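Reviewed: the Zallton portable wedding arch

My cousin got married in September, on a headland, in a wind that had opinions. I was in charge of the arch. It was a Zallton, bought online for $448, and I have now put it up often enough to review it with some bitterness.

It comes in a zip bag with feet, poles, connectors and a leaflet that assumes you own a second, calmer person. Every pole is the same colour and almost the same length. The maker says two people can assemble it before the kettle boils. We started at 9 am and the kettle had been boiled, drunk and boiled again.

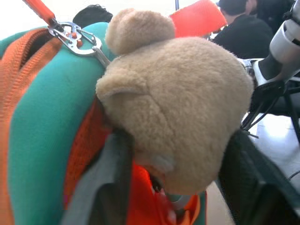
Firouzeh Safavi wrote in to say she hired the same arch from Bredside for a garden ceremony and it went up beautifully, "but we did it the night before, on lawn, with wine." Fair enough. Lawn helps. The pegs go into lawn. They do not go into a headland, and the sandbags that would save you are sold separately.

Once it's standing, I'll admit it looks lovely. The white finish photographs as something dearer, the curve at the top is a proper curve, and it took a ridiculous weight of eucalyptus without sagging. Guests patted it. The celebrant leaned on it, which wasn't in the run sheet.

Packing up is quick, apart from the bag, which has shrunk.

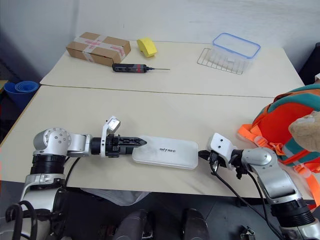 Marek Matoušek reckons anyone doing a single wedding is mad to buy, and that the Carroll timber arch at $968 is the only one he'd trust near the sea. For that money I'd want it to give a speech.

Three and a half stars. Mine is in the hall cupboard if anyone in the family gets engaged. Bring your own sandbags.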